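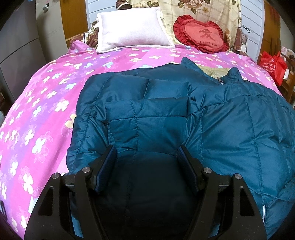 Planning an open day station: folding a padded jacket with a hand-held gripper

Posted in: Robotics and Automation > Demonstrations and outreach
December 2019

Drisach

We have an open day coming up in February and I have been given one station out of 12. The subject of the station is how a gripper deals with soft goods. Visitors will use a hand-held two-finger gripper to handle clothing on a bed, and a screen next to the bed will show the view from the camera on the tool. The picture at the top is that view, with both pads on the jacket.

The setup so far:

Gripper with two angled jaw fingers and fabric-covered pads, worked by hand. No arm at this station.
One quilted puffer jacket, teal, glossy nylon shell.
A bed made up in the ordinary way, with a patterned bedspread, a pillow and a cushion left in place.
Visitors in groups, 21 minutes per group including the introduction.

The task I wrote down is "fold the jacket in half, then in half again." In my own trials this takes too long and the result depends heavily on where the first grip lands. If the pads close on the middle of a baffle, the filling compresses and the shell slides out as soon as I lift. If they close on a seam, it usually holds. I can manage the first fold most of the time. The second fold opens again when I let go.

Three things I would like advice on. Is a puffer jacket a sensible item for people who have never held one of these tools? Should I change the pads, and to what? And should the bed be cleared and covered with a plain sheet? A colleague says the flowers on the bedspread will confuse people looking at the screen. I would prefer to keep it, as the station is supposed to look like a bedroom.

The budget for the whole station is 2,525 and most of it has gone on the screen and the stand, so new hardware is not an option beyond small parts.

Drosholm

I ran a similar station for two years at a technical college. Taking your points in order.

Item. A puffer jacket is a hard item but a good one to show. The shell is slippery, the thickness changes from baffle to seam, and it springs back. Those are exactly the properties that make clothing difficult for a machine, and visitors understand it in seconds once they have tried it. What I would not do is make it the first item. Put a hand towel before it. One fold of the towel, then the jacket. People learn how far the fingers open on the towel, and the failure on the jacket then tells them something about the jacket.

Task. Drop the second fold. A quartered puffer jacket does not stay closed without something holding it, whoever folds it. I would use this sequence:

Start with the jacket flat, front up, zipped to the top, sleeves laid across the body.
Grip at a stitched seam near the hem. Close fully before lifting.
Lift a hand's width and stop. Check that the shell is not creeping out of the pads.
Carry the hem toward the collar, keeping the tool low.
Touch down, open the fingers, withdraw straight back along the line you came in on.

The last step is the one people get wrong. They open the fingers and lift at the same time, and one pad drags the top layer with it. Say it out loud in the introduction and again when the first person is at that point.

If the jacket is already bunched, as it is in your picture, flattening it is a separate task and should be timed separately. With beginners it takes longer than the fold. I reset the garment by hand between visitors and kept a photo of the starting layout taped beside the bed for the helpers.

Pads. Fabric on nylon is a low-friction pair. Before you buy anything, try a strip of the rubber mesh sold as drawer liner, held on with double-sided tape at the back of the pad. Keep it flat over the whole contact area. If it is raised in the center it acts as a point contact and the filling pushes it off. The cost is small and you can take it off again in a minute. Check the mesh against the zipper first, as the pull can hook into the openings.

Bedspread. Keep it. The jacket is one plain color and the bedspread is pink and purple with small flowers, so there is no difficulty telling one from the other on the screen. A plain sheet in a color close to the jacket would be worse. The problem you may have is at the upper part of the jacket, where there is a pale quilted fabric underneath. Two quilted layers on top of each other are easy to pick up together. Either remove the lower one or tell visitors to look for it before closing.

Time. With 21 minutes per group, allow five for the introduction and one for changeover. That leaves 15. In my experience a beginner needs about 8 minutes for towel and jacket together if nobody talks to them, so plan for one or two people per group to do the full sequence and the rest to watch the screen. Put the screen where the person holding the tool cannot see it. Otherwise they steer by the screen and overshoot, because the wide lens makes distances near the edge look different from what they are.

Chan

just use a t-shirt. much easier and everyone gets a turn. we did the whole thing with t-shirts at our demo and had no problems

Nodalano

Agree with most of the long answer, with two additions.

First, on the slip. Gripping on the seam works, but also look at the angle. If the pads come in from above and pinch downward, you compress the filling against the mattress and the garment is pushed away as the fingers close. Come in lower, with one finger sliding under the edge of the hem and the other on top. On a soft mattress you can press the lower finger down slightly to get it under. On a hard table this is more difficult, so the bed helps you here.

Second, on measurement. If you want the visitors to take something away, record two values per attempt: time from first contact to release, and number of re-grips. Write them on a board by item. The towel and jacket columns will separate quickly and you will not have to explain the point of the station. Do not record names.

I disagree about zipping the jacket to the top. Zipped to the top, the collar stands up and the hem does not lie down on it. Zip it halfway and press the collar flat.

Drisach

Thank you. I tested this evening with drawer liner on both pads and the zipper halfway. The lower approach with one finger under the hem made the larger difference. The liner helps on the lift but it does catch on the stitching when I withdraw, so I have trimmed it back from the tips. The second fold is out of the plan. Towel first, then jacket, and the pale layer underneath has been taken off the bed.

The board with two columns is a good idea and costs nothing. I will keep a t-shirt in the box for small children.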